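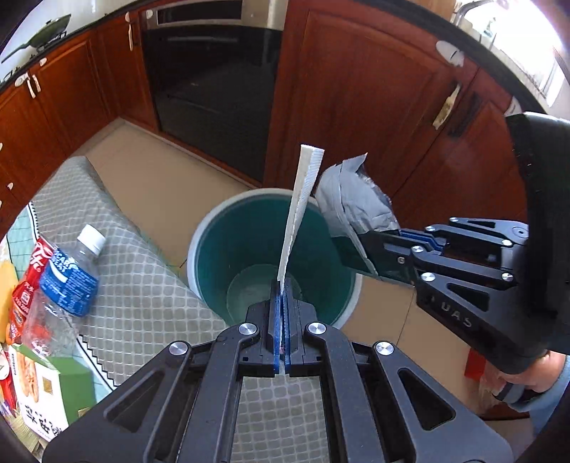

*Kyu-ri Kong*

**Perception and planning sync, 14 Jul 2024**

In the room: Bijan Karimi, Ye-rin Maeng, me. Kathleen Costello dialed in, mostly muted.

- Segmenter still merges gray plastic bags with whatever is near them. Bijan calls this "conservative."
- Planner timed out on 8 bucket episodes. Ye-rin will log the seed this time.
- Kandpal replay tool: 574 open warnings. We agreed to read one.
- Left/right gripper clock sync moved to October, again.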